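Two-arm bench cell – weekly tips, written down at last

Quick notes for whoever gets the bench next. Two arms, parallel grippers, liquids and weighing mostly. Verena Kuster's been on at me to write these up so it's not all in my head. No particular order.

Paper first. Kraft off the big roll, matte side up. Cut it with the heavy scissors, not the craft knife, we've got a nice long score in the tabletop from the craft knife. Leave a margin of bare table each side so you can get a fingernail under it. Change it when it's spotted or when the creases get high enough to rock a cup. Don't tape all four corners – two at the back is plenty and it'll lie down by lunchtime.

Gripper fingers. Wipe with a barely damp cloth, then a dry one. No solvent, it makes the pads go shiny and then they slip. Look at both faces in good light. If one's more worn than the other swap the pair, never just one. Screws are small and roll under the bench, so put a tray under before you start. Araba Ackah keeps spares in the Melix tin on the second shelf. If you take the last set write it on the lid!!

Cables. Check every Thursday, arms parked. Run your hand down each loop from the top joint. You're feeling for flat spots, hard spots, anything that's gone sticky. Loops want enough slack for the wrist to turn right round both ways, but not so much they can catch on the other arm. Hook and loop straps only. Cable ties get pulled too tight by somebody in a hurry (me) and you find out weeks later.

Left arm came back from Plandgate in September with the elbow cable a bit shorter than before. Fine for normal work. Go slow if you're reaching far across the front.

Scale. Flat, level, nothing under one foot. Switch it on a good while before you need it and tare it with the platform clear. Then put the check weight on – ours is 155 g, lives in the little felt bag, pick it up with the tweezers please. If it reads wrong move the scale and try again before you go blaming the scale. Draughts do it as well. Shut the door.

Squeeze bottles. Never more than two thirds full. Full ones glug when the gripper closes. Nozzle gets crusty so rinse in warm water after every session and blow it through. Cap hand tight and then a touch. If it's been dropped check the nozzle's still pointing where you taught it, they bend.

Grip force. Start at 40 percent for cups and go up in small steps. Thin cups go oval well before they crack, and then you pour over the side. Different cup, start again from the bottom. Don't trust last month's number.

Layout. Wide gaps between things. Keep everything in one row till the program runs clean, then bring them closer if you must. Keep the front half clear for your hands when you're resetting. 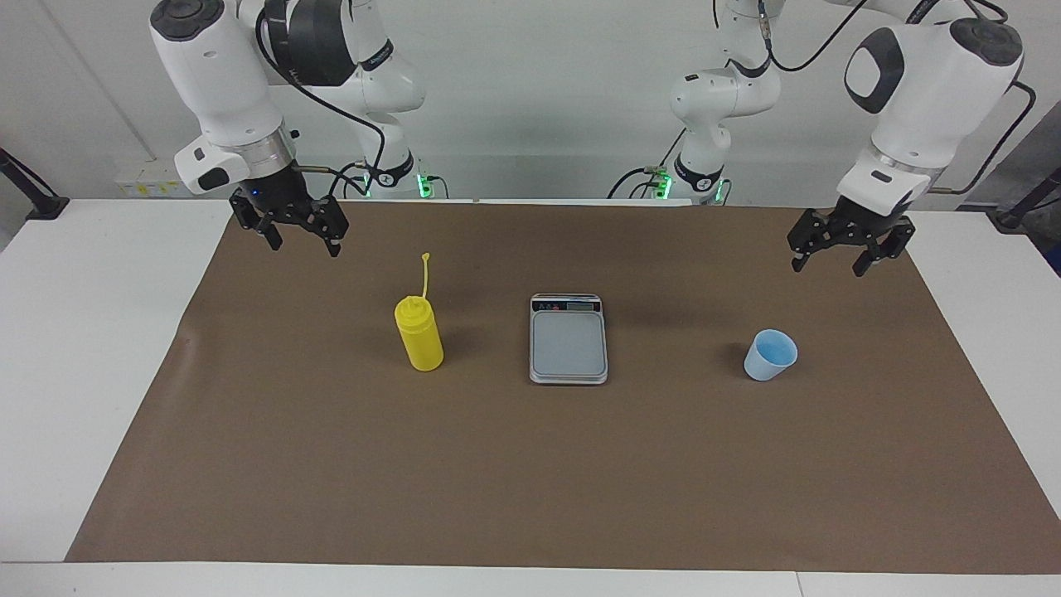 How high should the grippers park between runs? High enough to clear your tallest bottle with its nozzle on, plus a hand's width. Save it as its own position and send both arms there before anyone reaches in.

Dusting. Soft brush for the joint rings, cloth for the white covers. Don't spray anything at the arm, spray the cloth.

Base bolts, once a month with the torque wrench. Mark them with a paint pen so you can see at a glance if one's crept. Back ones are a pain to reach, stand on the step.

Hours log. Right arm was at 2,130 last time I looked, left is a bit behind. Write it in the Lulgate book, not on a sticky note. Sticky notes end up on the floor.

Grease – don't. Sealed joints. There's a tube of Furukawa in the drawer, it's for the linear rail on the other bench and it stays there.

Stop button. Press it at the start of the day, check both arms have actualy stopped, reset, carry on. Takes no time.

Will add the bit about wrist flange screws when I've found the right torque figure.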